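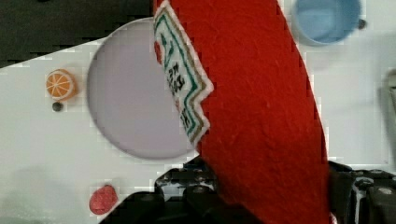
What should be budgeted for besides the arm itself?
A gripper, a wrist camera, a table, a set of practice items, cabling, spare parts and staff time. On a first purchase these often come to more than the buyer expects, and they should be priced before an order is placed.

Section 2: Planning Your Purchase

This section is for schools, colleges and research labs preparing to buy a Lomomton tabletop arm kit. Complete it before requesting a formal quote. Installation is covered in Section 3.

2.1 Before you start

Have the following on hand:

Room dimensions, including the width of the narrowest doorway on the delivery route
The location of power outlets and network ports
Your organization's purchasing limits and approval steps
The name of the department that will hold the maintenance budget

2.2 Preparing the budget

1. Decide what the arm will be used for in its first year. Household handling tasks, such as moving toy food between plates and baskets, call for a light arm and a modest table. Heavier work is outside the scope of this manual.

2. Enter the base kit on line 1 of the planning worksheet. The base kit includes the arm, the power supply and the mounting hardware. It does not include a gripper.

3. Select a gripper. The Clarkis two-finger gripper suits most small items. Enter one unit, plus one spare set of fingers. Fingers wear faster than any other part of the kit.

4. Select cameras. A wrist camera is needed for close work. An overhead camera is optional but is much cheaper to fit during installation than afterwards.

5. Enter the table. The Stunidar table is supplied with mounting holes already drilled. If you intend to use your own table, obtain a written load rating from its maker.

6. Set aside $588 for practice items and storage bins. Choose items that differ in stiffness. Felt and other soft goods behave very differently in a gripper from hard plastic, and a set made up only of hard pieces will limit what can be tested.

7. Set aside $300 a year for cables, clips and fasteners.

8. Add taxes, freight and any customs brokerage. These are not shown on the base price list.

Note: Prices entered on the worksheet are for planning only. The formal quote takes precedence.

2.3 Planning the workspace

1. Mark the full reach of the arm on the floor plan. Everything the arm must handle has to fit inside this line, along with any appliance used in the task.

2. Allow slack in every cable that runs to the gripper. A cable that is tight at full reach will fail early, and a replacement is not covered by warranty.
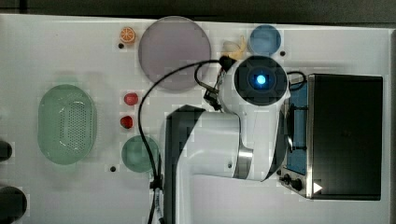
3. Fix cables to the table with clips near the base of the arm, and include the clips in your parts order. Leave enough free length above the last clip for the wrist to turn.

4. Allow clear space on all open sides of the table for staff to reset items between runs.

5. Confirm that the emergency stop can be reached from the operator's chair.

Caution: Do not place a working kitchen appliance within reach of the arm while it is connected to power. Use toy appliances or disconnected units only.

2.4 Lead times

Allow 9 weeks from the purchase order to delivery. Orders that include the Lombardi extended service plan are scheduled separately and may take longer. Buyers whose fiscal year closes in March should submit the worksheet by October.

Staff training must be booked at the time of order. Each session takes 2 days and is held at the buyer's site. Travel costs for the trainer are billed at the rate shown on the quote.

2.5 Submitting the worksheet

1. Check that every line has either an amount or a zero. Blank lines will delay the quote.

2. Attach the floor plan with the reach line marked.

3. Have the worksheet signed by the person responsible for the budget.

4. Send both documents to your regional Lomomton sales office and keep a copy for the installer.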